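Selholm Shared Kitchens list
Home Threads Search Older Newer
Last updated: February, 11.40 pm

Re: [selholm-kitchens] Coloured cups, a proposal (message 3738)
February, posted by Filippos Papadakis

Maja Pawłowska wrote:

> Dear all,
>
> After the mess at the winter lunch I would like us to try coloured paper
> cups. Yellow for juice and anything sweet, grey for water. Mado do both
> in the same size. Czerwiński will let us have a box of 1000, mixed, and
> can drop it off with the napkins.
>
> My thinking is that people put a cup down, forget what was in it and
> take a fresh one. At the winter lunch we got through nearly 300 cups
> and you all remember the state of the windowsills. If the colour tells
> you what you were drinking, you go back to the same cup. We could also
> pour in advance, yellows on one side and greys on the other, and the
> queue would move faster.
>
> I'd like to order before the end of the month, so shout if you object.
>
> Maja

I'm shouting, though not very loudly.

I don't doubt the windowsills. I cleared the ones on the Kutia side and I would be glad never to do it again. What I doubt is that colour has much to do with it. People lose their cups when they put them down to hold a plate, and then somebody else puts a cup down next to theirs. If both are yellow they are exactly as stuck as they were when both were white. You'd know it was juice. You wouldn't know it was your juice, and that's the bit people are squeamish about. A pen on a string by the jugs would do more, and we already own the pen.

The rule also falls over the moment someone finishes their juice and fancies water. Do they rinse the yellow cup and break the system, or do they take a grey one as well? I know which I'd do, and then we've gone from one cup each to two. Has anybody got figures from a kitchen that has tried this? I'd change my mind for a decent count from somewhere else. I won't change it for the wholesaler's leaflet, which says what wholesalers' leaflets say.

On the box of 1000: mixed how? If it's half and half we will run out of one colour first, and I'd bet on yellow. After that we'll be serving juice in grey cups and explaining it to everyone who asks, and we'll have a cupboard full of whatever is left. The cupboard is full already. Please could you ask Czerwiński if they would do a sleeve of each first? If they won't go below a full box, that tells us something too.

Pouring in advance I like even less. Squash left standing in open paper cups goes flat in taste and the seams get soft, at least they did with the last lot. I don't know if the Mado ones are better. I'd want to leave one full for an afternoon on the worktop before we trusted a trayful to it — on a tea towel, please, the worktop by the hatch still has the ring from last time.

One thing I would support is smaller pours. A good half of what I tipped down the sink was drink that had barely been touched. We fill to the top out of politeness and then people can't carry it. I'd go for five or six mouthfuls and let them come back. It costs nothing, it needs no order form, and it would thin out the windowsills whatever colour the cups are.

As for which cups, I have nothing against the coloured ones as cups. They are a sensible size, the two colours sit side by side without looking like a children's party, and the grey is quieter than I'd feared. The white rim is the same on both, so from straight across the room you would mostly be going by the sides, fine until there's a crowd in front of the table. Both narrow towards the base, and I'd like to know how they behave when somebody's sleeve catches one. What I would ask of whoever pours, whichever cups we end up with, is to keep the neck of the bottle out of the drink. Letting it dip below the rim is how most of us do it when the bottle is small and we're trying not to splash, and with a pale drink in the bottom of a yellow cup and a clean grey one nearly touching it I can see why you'd go in close. But the same bottle then goes into the next person's cup, and I'd sooner wipe up a splash.

Filippos

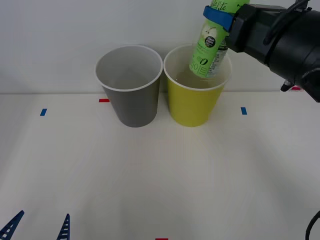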